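Learning to clear up after an orange

The manipulation group at Hilirley has finished the first round of its work on kitchen scraps, and a short write-up went to project partners in March. Members have asked what the group found, so this is a summary for those who don't want to read the full report.

The question was a narrow one. Most of the grasping data the group had used until now came from firm, regular objects: boxes, cups, tins, blocks. Policies trained on it did well with those and poorly with anything that bends or tears. Bart Hoekstra, who leads the work, wanted to know how much of that gap could be closed by adding a fairly small set of demonstrations using food waste and loose vegetables, recorded in ordinary kitchens with hand-held grippers. 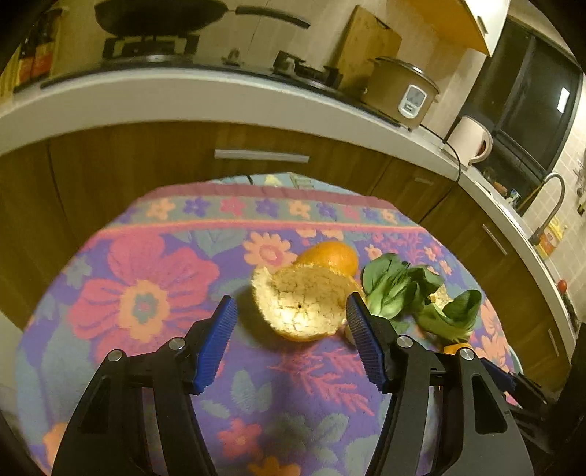
Orange peel between the gripper pads, with leafy greens on the right.

The set is called Lahlou, and it holds 1,923 demonstrations. Each is a single pick: the person closes the gripper on one item, lifts it and puts it somewhere else on or near the table. People worked with a gripper in each hand and were told to use whichever was nearer. They were also told to leave failed attempts in the recording and simply try again. The first recordings had been made with the opposite instruction, and the policy trained on those had no idea what to do after a piece of peel slipped.

Peel is a good test item because it has no fixed shape. A piece may stand up on its edge, lie flat with the skin upwards, or sit like a cup. The inside is pale and the outside is bright, so the same piece can look like two different things depending on which way it faces. Leaves bring a separate problem. They overlap other items, and a gripper that closes in the wrong place picks up two things or none.

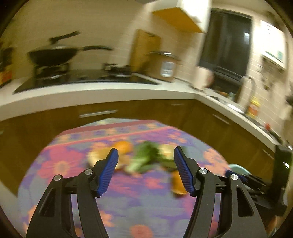 Moving the gripper by hand is quick, and that has a cost. Fast movements blur the background, and the group's method relies on the background to work out where the gripper is from one moment to the next. In the first version, any recording with a long blurred stretch was thrown away. That removed 203 demonstrations, many of them perfectly good picks where the person had just swung across the table too fast. The second version keeps them. It fills in the path across the blurred part using the motion sensor on the handle, then checks the result against the next sharp view. If the two disagree by too much, only that stretch is dropped.

Hoekstra says this was the least glamorous part of the project and took the longest. "We spent most of the winter on it," he told us. "The learning method itself is nearly the same one we had before."

For the comparison, three policies were trained. One used the old data on firm objects only. One used the old data plus 500 demonstrations from the new set, chosen at random. The last used the old data plus everything. Each was then run on the fixed arm at Elham for 100 trials, with peel, leaves and whole fruit laid out on a table it had not been trained on.

The firm-object policy managed the whole fruit and not much else. Adding the 500 demonstrations made a large difference on peel and a smaller one on leaves. Going from there to the full set helped with leaves but barely changed the results on peel, which the group had not expected. Their best guess is that peel, for all its odd shapes, can be pinched almost anywhere, and a policy learns that early. With a leaf it matters more where you take hold.
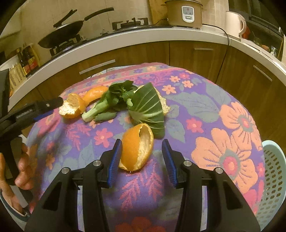

Patterned tablecloths were another worry. Some of the people recording wanted to use plain cloths so that the items would stand out, and the group asked them to keep whatever they normally had on the table. A run with the printed cloths left out of training did worse on the Elham table — which has a plain top — as well as on patterned ones. The report offers no firm explanation for this and says it needs repeating.

There are limits. All the trials used one arm, and the two-handed part of the recordings has hardly been touched. The policies also still close too hard on soft leaves, as the pads have no sense of pressure.

The next round will be recorded at Grirncombe, where the group has the use of a larger kitchen. It will add peelings from root vegetables and picks where one gripper holds an item steady for the other. Anyone who would like the March report can ask the Hilirley office for a copy.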